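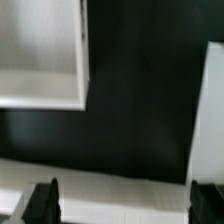
Surkcombe Local History Trust
Archive Assistant (part-time, fixed term)

The Trust invites applications for the post of Archive Assistant, to help with the cataloguing of the Matubbar papers. The collection came to us from the family last spring and holds letters, shop ledgers and photographs relating to the town's market traders.

The postholder will work two days a week, beginning in January, and will report to the Archivist, Signe Tveit. Duties include listing and repacking documents, answering written enquiries and assisting readers on open days.
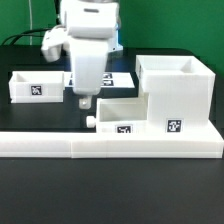 White open-topped box on a black tabletop.

Applicants should have:
Good written English and a clear, accurate style
Experience of handling records - paid or unpaid
The ability to lift boxes and to work from a step stool

A qualification in archives is welcome but not required. Training will be given on the catalogue system. The leave allowance is 28 days a year, pro rata.

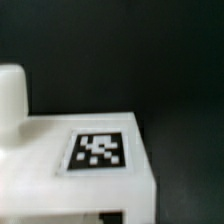 White block with a rounded post, against a dark background.

Please send a CV and a covering letter of no more than two pages to Tariq Jadoon, Trust Secretary, by Thu 24 October. Applications received after the closing date will not be considered. Interviews will be held in Surkcombe - travel costs within the county can be repaid on request.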